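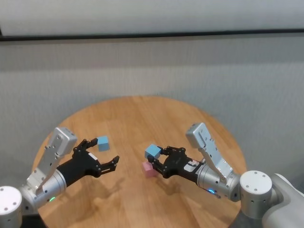
Chapter 6
Comparing Grippers on a Two-Arm Bench

A gripper's data sheet gives its stroke, its payload and its closing force. None of these figures says how well the gripper will set one small part on top of another. For that, a bench test is needed, and the test must be the same for every gripper under study.

The test used in this chapter is cube stacking. Two arms face each other across a round table, each with a black articulated gripper. The parts are light blue and pink cubes. One trial consists of a grasp, a short lift, a placement and a release. Fajardo used the same sequence in the Wosgate trials, and his scoring sheet is reprinted in Section 6.4.

6.1 What Is Held Constant

The arms, the table and the starting positions of the cubes do not change during a series. Only the gripper or its controller settings may be changed -- never both at once. A series consists of 14 trials per setting. The Gurnside series, treated in Section 6.3, ran to 116 trials after repeats.

6.2 Grasp and Placement

Grasp and placement are scored separately. A gripper may hold a cube firmly and still tilt it on release. Record the contact points on the cube before the fingers open, and note whether the lower cube has shifted.
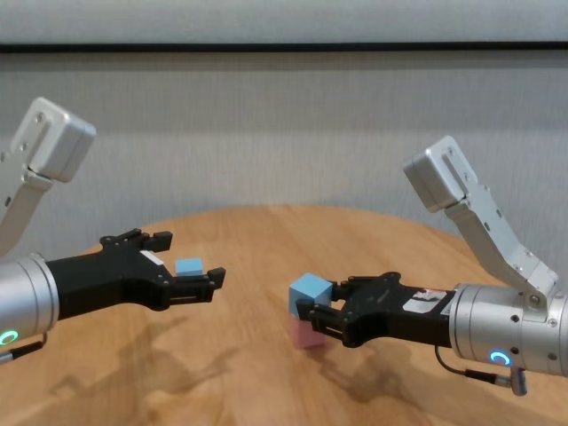 Figure 6.2 Cubes in both grippers; blue over pink at the right gripper.

The tilt of the upper cube is read against its neighbor. A tilt that appears during the grasp is charged to the gripper; one that appears during the approach is charged to the controller. Problem 17 asks the reader to apply this rule to the Drasatow records.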